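이동식 목조주택 (공장제작 소형주택)

모듈러 건축 > 소형주거 > 이동식 목조주택

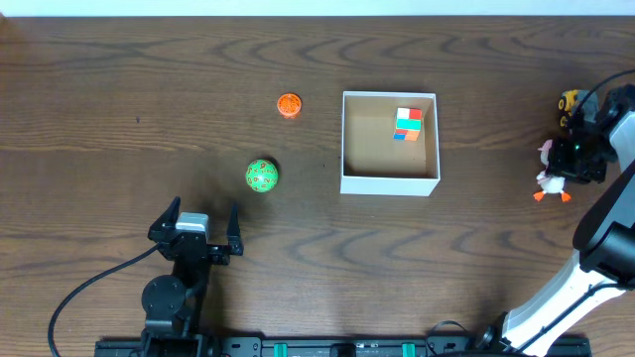
글·정리 Uteo 주거사전 편집부 | 최종 수정 2020년 11월 18일 | 분류: 건축, 주거

이동식 목조주택은 공장에서 골조와 마감을 대부분 끝낸 뒤 트럭에 실어 대지로 옮겨 놓는 작은 집. 농막, 세컨드하우스, 임시 거처, 작업실 용도로 많이 쓴다. 현장에서 짓는 일반 목조주택과 구조는 거의 같고 짓는 장소가 다르다. 바퀴 달린 트레일러형(타이니하우스)과는 구분해서 쓰는 게 보통인데 업체마다 용어가 제각각이라 견적서 볼 때 주의.

1. 명칭

이동식 주택, 이동식 목조주택, 공장제작주택, 조립식 소형주택 등. 광고에서는 "모듈러"라고 묶어 부르는 경우가 많다. 엄밀히는 모듈러 쪽이 더 넓은 말. 여러 개의 유닛을 붙여 한 채를 만드는 방식까지 포함하기 때문. 이 문서에서는 한 덩어리 또는 두 덩어리로 운반되는 목구조 소형주택만 다룬다. 철골이나 경량철골 쪽은 따로 문서가 있음.

2. 역사

국내에서는 주말농장용 농막 수요에서 출발했다고 보는 견해가 일반적. 초기 제품은 샌드위치패널 상자에 가까웠고 단열이 약했다. 이후 경골목구조(투바이포) 기술자들이 소형 제작으로 넘어오면서 외관과 단열 수준이 올라갔다. 박공지붕에 시멘트사이딩, 앞쪽 데크, 다락. 이 조합이 거의 표준형처럼 굳었다.

Komix가 내놓은 Himudau 시리즈는 다락 없는 단층형으로, 천장을 높이고 창을 한쪽 면에 몰아 넣은 평면을 썼다. 비슷한 평면이 그 뒤로 여러 공장에서 나왔다. Namboodiri형이라고 부르는 평면도 있는데 가운데에 욕실을 두고 양쪽으로 방과 주방을 나눈 것. 복도가 없어서 좁은 집에 유리하지만 욕실에 창을 내기가 어렵다. 환기팬 용량을 꼭 확인할것.

3. 구조

3.1 바닥틀
각관이나 H형강으로 하부 프레임을 짜고 그 위에 목재 장선을 올린다. 인양할 때 하중이 전부 여기로 걸린다. 프레임이 약하면 들어올릴 때 휘고 석고보드 이음매가 갈라짐. 인양고리 위치는 무게중심을 계산해서 정하는데 주방과 욕실이 한쪽에 몰린 평면은 중심이 많이 치우친다.

3.2 벽체
구조재 2x6, 간혹 2x4. 간격은 통상 16인치. 바깥쪽은 OSB 합판, 투습방수지, 쫄대, 외장재 순서. 쫄대를 빼고 외장재를 바로 붙인 제품이 아직도 있다. 통기층이 없으면 벽 안에 습기가 갇힌다. 완성된 뒤에는 겉에서 확인이 안 되니 제작 중에 한 번 가서 보는 편이 낫다.

3.3 지붕
박공, 외경사(한쪽 경사), 평지붕. 운반 높이 제한 때문에 지붕 모양은 도로 사정에 묶인다. 높은 박공은 지붕만 따로 만들어 현장에서 얹기도 한다. 이 경우 누수 책임이 제작사인지 설치팀인지 애매해지는 일이 잦음. 계약서에 적어둘것.

3.4 창호
시스템창 또는 미국식 창. 운반 중 진동으로 틀어지는 경우가 있어서 설치 후 개폐 조정을 다시 한다. 큰 통창은 유리만 나중에 끼우기도 함.

4. 단열과 난방

단열재는 글라스울, 셀룰로오스, 수성연질폼이 주로 쓰인다. 어느 것이 낫다기 보다 빈틈없이 채웠는지가 성능을 좌우한다. 바닥 단열이 특히 중요. 이동식은 바닥이 땅에서 떠 있는 경우가 많아 아래로 찬바람이 그대로 지나간다. 하부를 막는 스커트 마감을 하면 체감이 꽤 다르다. 다만 완전히 밀폐하면 밑에 습기가 차므로 환기구는 남겨야 한다.

난방은 전기필름, 전기온수 판넬, 기름보일러 등. 주말에만 쓰는 집은 예열이 빠른 전기필름을 많이 고르고 상시 거주는 보일러 쪽. 비워두는 기간이 긴 집은 동파가 제일 흔한 하자다. 퇴수밸브 위치를 가장 낮은 곳에 두고, 온수기 안의 물도 빼야 한다. 열선만 믿었다가 정전으로 얼어버린 사례도 보고된다.

5. 운반과 설치

5.1 도로
폭이 3m를 넘으면 운반 허가와 차량 섭외 문제가 생겨서 대부분 폭 3m 안팎으로 만든다. 마을 진입로가 문제. 전깃줄, 담장 모서리, 다리 통과하중. 출고 전에 기사가 답사하는 업체가 있고 사진만 받는 업체가 있다. 답사를 하는 쪽이 안전하다.

5.2 크레인
크레인 자리와 집 놓일 자리의 거리가 멀수록 큰 장비가 필요하다. 장비가 커지면 비용도 뛴다. Uteo에 접수된 설치 기록 200건을 보면 추가비용 항목에서 가장 많이 나온 것이 크레인 규격 변경이었고 그 다음이 진입로 보강. 비 온 뒤 논밭은 지반이 물러서 아웃트리거가 빠진다. 깔판 준비.

5.3 기초
줄기초, 독립기초, 콘크리트 블록, 스크류파일 등. 농막으로 신고하는 경우 콘크리트 타설이 제한되는 지역이 있으니 지자체에 먼저 문의. 블록 위에 올린 집은 겨울 지나고 수평이 틀어지는 일이 있다. 문이 저절로 열리기 시작하면 수평부터 본다. 기초 작업 후 바로 올리지 말고 양생기간을 두는게 원칙.

6. 설비

전기는 계약용량 확인부터. 인덕션, 전기온수기, 전기난방을 같이 쓰면 기본 용량으로는 모자란다. 수도는 상수도 인입 또는 지하수. 오수는 정화조 설치 가능 여부가 관건인데 여기서 계획이 엎어지는 사람이 많다. 땅을 사기 전에 알아봐야 하는 항목이고 집을 고르는 건 그 다음 순서다.

인터넷은 전주가 가까우면 문제없고 멀면 전주 추가 설치비가 든다. 

7. 비용

본체 가격, 운반비, 크레인, 기초, 전기·수도 인입, 정화조, 데크, 인허가 대행. 광고에 나오는 금액은 대개 본체만이다. 본체 2,000만 원대 제품이라도 부대비용을 합치면 총액이 크게 달라진다. 부대비용으로 본체의 40퍼센트를 따로 잡아두라는 조언이 업계에서 흔하지만 대지 조건에 따라 편차가 심해서 그대로 믿을 건 못 됨.

대금은 계약금, 중도금, 잔금으로 나눠 낸다. 잔금을 출고 전에 전부 요구하는 곳은 피하는 것이 좋다. 설치 후 누수 확인까지 마치고 치르는 조건으로 협의. 최소한 일부라도 남겨둘것.

8. 법규

주택으로 쓰려면 건축신고나 허가 대상. 공장에서 만들어 왔다고 건축물이 아닌 게 되지는 않는다. "이동식이라 허가가 필요없다"는 설명은 틀린 말이다. 농막은 가설건축물 축조신고를 하고 면적 제한이 있으며 주거 목적으로 쓸 수 없다. 다락과 데크를 면적에 넣는지는 지자체마다 해석이 갈린다. 처마 길이도 마찬가지. 담당 부서에 서면으로 물어보고 답을 보관해 두는 편이 뒤탈이 적다.

구조안전, 에너지절약 관련 기준 적용 여부는 용도와 면적에 따라 다름. 자세한 건 건축신고 항목 참조.

9. 유지관리

외장재가 목재면 오일스테인을 주기적으로 다시 칠한다. 남쪽 면이 제일 빨리 바랜다. 실리콘 줄눈은 창 주변부터 갈라지고, 장마 전인 6월에 점검하는 집이 많다. 데크 기둥과 본체를 고정해 놓은 경우 본체만 가라앉으면서 연결부가 벌어지기도 하니 같이 볼 것. 지붕 후레싱, 벽체 하단, 배관 관통부 순서로 살펴보면 된다. 쥐가 바닥 단열재를 파고 드는 일이 있음. 하부 철망 시공으로 막는다.

오래 비워둘 때는 창을 조금 열어두기 보다 환기장치를 약하게 돌리는 쪽이 낫다. 냉장고는 비우고 문을 열어둔다. 

10. 재이동

이름은 이동식이지만 한 번 놓은 뒤 옮기는 경우는 많지 않다. 데크를 떼고 배관을 끊고 다시 크레인을 불러야 한다. 30km를 옮기든 더 멀리 옮기든 상하차 비용은 똑같이 든다. 중고 매매에서는 인양고리가 남아 있는지, 하부 프레임에 녹이 없는지부터 확인. 최초 제작 도면이 없으면 무게를 몰라서 크레인 기사가 작업을 거절하기도 한다. 도면은 버리지 말것.

11. 같이 보기

농막
경골목구조
스크류파일 기초
가설건축물 축조신고
트레일러형 소형주택

12. 편집 메모

3.3 지붕 항목 평지붕 배수 내용 보강 필요. 7번 비용은 지역별로 나눠야 한다는 의견 있음. Himudau 시리즈 단종 여부 확인중.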